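Harvest newsreel "Plutalholm": is it propaganda or only an advertisement?

Film History and Analysis > Documentary and Newsreel

sulastri_s
Good evening to all. I am writing a paper for my evening course about the short film "Plutalholm". It was made for a farming cooperative and shown in village halls before the main picture. It is 48 minutes long, so for me it is not so short, but the course book calls it so.

My teacher says it is propaganda. I have watched it three times and I am not sure. There is no leader, no flag and no enemy. There are farmers, a grain elevator and a band. The voice tells us that the cooperative will pay for the new road. Can a film be propaganda when it wants only that people join a cooperative?

My course paper must be handed in on 20th April.

Sulastri Setiawan

reelbasket
I would say no. It is a sponsored film. The cooperative paid, the cooperative looks good. If this is propaganda then every film about a soap factory is also propaganda, and the word is not useful anymore.

jomar.galang
I do not agree with reelbasket. Please look again at the part with the road meeting. The camera stays low for all members who vote yes, and you see sky behind them. The one man who votes no is filmed from above, in a corner, and we never hear what he says. The narrator speaks over him. A soap film does not need to do this to anybody.

Also the sound. In the meeting the music stops only once, and it is for this man.

reelbasket
Maybe the cameraman was standing on a chair at that moment. Small crew, small hall. We should be careful to read a plan in everything.

jomar.galang
It is possible. But the editor has kept the shot, and he placed it between two close-ups of smiling people. The chair does not explain the editing.

sulastri_s
Thank you both, this helps me very much. I went back to the meeting and Jomar is right about the music. I did not notice it before. I had written in my notes "quiet moment" and nothing more.

But I have one more difficulty. There are two versions. The one from the Prernano archive has the narrator. The one that was shown in Cáceres has only title cards, in Spanish, and the man who votes no is missing completely. Which one should I use?

oldprojector7
Use the Prernano one as your main text and give the other a paragraph. The Cáceres print is seven minutes shorter and it is not known who cut it. I handled a copy of it one July and there were splices in all the reels, some of them quite rough. It could be censorship, or it could be only damage from use. Please do not build the whole paper on a missing man.

jomar.galang
I agree about the damage. Still, even if it is an accident, the audience there saw a meeting where everybody says yes. For the effect on the viewer I think it counts.

reelbasket
Effect, fine. Intention, no. If Sulastri keeps these two words separate in the paper I have no more complaint. I still call it an advertisement, but an advertisement with a bad conscience.

sulastri_s
I will separate them. My first sentence is now: "Plutalholm does not ask the viewer to hate anyone, but it decides for him who is worth listening to." Is it too strong for an introduction?

oldprojector7
It is good. Write "the viewer" again in place of "him" and leave the rest.

sulastri_s
Changed. I will post again when I have the mark. 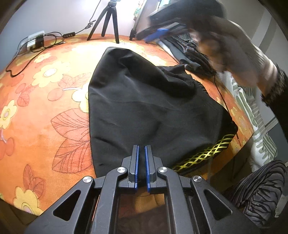
Similar threads

Platar: where to find the version with the original narrator
Title cards or voice-over, which one ages better?
How to cite a newsreel without a known director
Low camera angles in village films, a list of examples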